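Section 5: Loading Your Records and Playing a Box Set

Congratulations on getting this far! If you have followed the earlier sections, your Nurgate turntable is level, the belt is on, and the tonearm is balanced. Now comes the nice part, and we would ask you to take it slowly the first time through, even if you have owned record players all your life. The Nurgate has a few habits of its own and it is much nicer to learn them with a record you don't mind scuffing.

Before you begin

Wash and dry your hands, and give the felt mat a quick going-over with the brush from the accessory bag. Most heavy metal pressings from the Villalba plant come on thick vinyl, and they sit a little higher on the platter than older records do. If you mainly play these, set the arm height dial to 4 and leave it there.

1. Lift the dust cover all the way until it clicks. It will stay up by itself.

2. Slide the record out of its inner sleeve, holding it by the edge and the label only. New box sets can be a tight fit, so tip the box gently and let the sleeve come to you.

3. Lower the record over the spindle. If the center hole is snug, press on the label with two fingertips, never on the grooves.

4. Turn the speed knob to 33 or 45. Demo collections and EPs are sometimes cut at 45 even when they look like full albums, so do check the label.

5. Raise the cue lever, move the arm over the lead-in groove, and lower the lever again. The needle takes a moment to come down.

Note: A soft crackle before the first riff is normal on a new record and usually settles after a play or two.

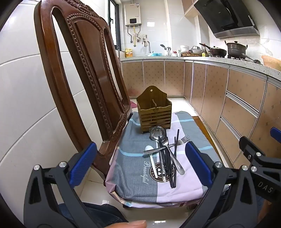

Dining chair with patterned cushion, wooden utensil caddy and soup ladle.

Caution: Never lift the arm by hand while the volume is up. Loud, low-tuned guitars are hard enough on small speakers without a thump from the needle on top of them. Turn the volume down first, then use the cue lever.

Changing sides

Stop the platter completely before you flip the record. We know the temptation when a song carries over from side A to side B, and Huguette Wong, who wrote the first version of this guide, admits to giving in to it more than once! After 40 sides or so, clean the needle with the Pruketti brush, always from back to front.

If the sound is thin or fuzzy, see the Benano cartridge notes in Section 6. Replacement needles are listed there under part number 632.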